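Visit report: the Brivgate returns depot at Janville

Our group went round the Brivgate depot in Janville in April. The visit was arranged through Multau, who put in the handling equipment, and it ran from 9.30 until just after lunch. What follows is for those who asked for a write-up and couldn't come.

The building handles returned household goods for several online sellers. A lorry backs up, cages come off, and everything in the cages has to be opened, looked at and sent one of four ways: back to stock, to repair, to a discount buyer or to scrap. Until two years ago all of that was done by hand at long benches. People stood for the whole shift and leaned into deep bins to fetch things out. The shift lead who showed us round had done the job herself for six years and said her back still told her so.

The site takes in 4000 items on a busy day. It employs 91 people across two shifts, which is slightly more than before the robots arrived. We asked about that figure twice, as it wasn't what we had expected. The answer was that volume went up, and that the hours saved on bin picking went into inspection and repair. Six people left during the changeover and were replaced. Two of them, we were told, left because they didn't want to retrain.

There are 16 picking cells, numbered, with cell 1 nearest the canteen. Each has an arm, a bin and an outfeed. One operator looks after four cells from a standing desk with a screen. When an arm can't decide how to take hold of something, the desk gets a tone and the operator either picks a grasp point on the screen or walks over and lifts the item out. On the morning we were there the tone went every few minutes. Soft things and clear plastic cause most of the calls, and long thin items that slide under others.

The operators we talked to had mixed views. They like not bending. They don't much like the tone, and one said he hears it at home. Pay went up by one grade with the new role, but the old job had more talk in it: two people at a bench could chat all morning, and a desk with four cells is a place for one. The depot has moved the desks closer together in pairs to help with this — it was asked for by staff and took five months to happen.

After coffee we were taken to the trial area at the back, where new mixes of goods are tried before they go to the main floor. It is plainer than the cells, with clamps and tape where the production area has guards and painted lines. The work is slow and repetitive. A person fills the bin, the arm works through it, and the same person writes up what it struggled with. 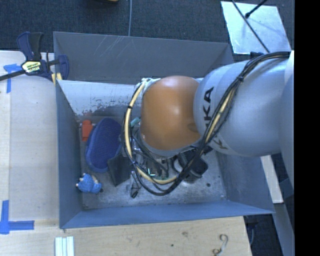
Morgan said the write-up was the part of the job he'd fought for, because in the first year the engineers changed settings without asking the people who had to stand next to the result. Now a mix doesn't go to the main floor until an operator has signed the sheet. He thought it had made the roll-out slower and the complaints fewer, and he'd take that again.

We also saw the repair room, where the atmosphere was quite different, with a radio on and people sitting down. Eight of the staff there came from the old picking benches. Training took twelve weeks and was done in paid time. The sheet on the door gave last month's repaired total as 1779, up on the month before.

Points our members raised on the coach home: whether four cells to one person is a fixed limit or will creep up (the depot says there are no plans, but it isn't written down); what happens on nights, when there is one desk fewer; and whether the trial sheets could be shared with other sites that use Multau equipment. I have sent all three on and will circulate the replies.

Practical notes for anyone going on the next visit. Safety shoes are lent at reception but the small sizes go early. There is no parking on the depot side of the road. Lunch in the canteen is cheap and you need a card to pay.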